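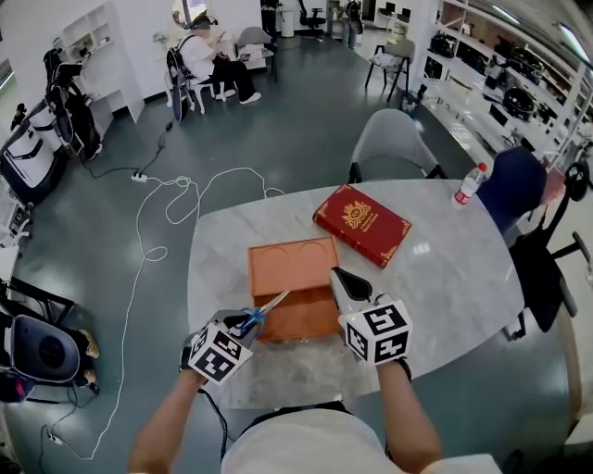 Re: Bolta grippers, slipped scissors

10 August 2020
Posted to the Flarnska list by the Udden bench

We use cookies to remember your list settings. Accept | Manage

> The dropped scissors were a one-off. We put the fault down to
> operator grip and have closed the ticket. The Haslinger patch
> takes care of any drift in the finger readings, so benches can
> carry on as before.

I don't buy this, and I'd like the ticket opened again.

"Operator grip" is what we wrote in November as well, when the left gripper let go of a pair of scissors halfway to the box. Different operator, same side. Our own log has 83 slips in 3000 runs, and most of them come when the tool is held blades up and the wrist turns inwards. If people were simply careless I'd expect the slips to be spread about a bit. 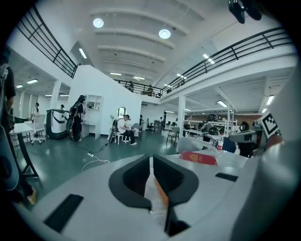

As for the patch, it changes what the log says about the fingers. I can't see how it changes how hard they close. We ran 200 goes after putting it in and the readings looked lovely, right up to the point where the scissors landed by somebody's foot.

Has anyone swapped the pads over, left for right, and run it again? We did five and then ran out of afternoon, so I'm claiming nothing from that.

Until someone has, our bench is sticking to blunt objects. I'd also like cables kept well away from where people stand, whatever the ticket says. Please send raw logs, not the summary sheet.

Udden bench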